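Titwood bag charge brings in less than the sign cost

Shoppers in Titwood have been paying for carrier bags at the covered market since April, and the market office has now published its first set of accounts. They make short reading.

The charge raised £54. The enamel sign at the main entrance announcing it cost £146, plus fitting.

Hubert Hofstetter, who runs the market office, said the figures showed the scheme was working, as people had stopped buying bags. Stallholders agree with the second half of that. At Kamel, the fruit stall by the clock, customers have taken to leaving with onions in their coat pockets.

The office had ordered 2120 paper bags in readiness. Most are still in the stairwell, where they have become popular with mice.

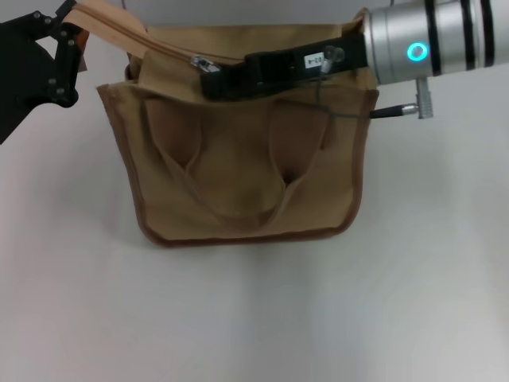

Will the charge be dropped? Hofstetter says it stays until the sign has paid for itself.

A second sign, pointing to the first, is due at the Makori Street entrance next month.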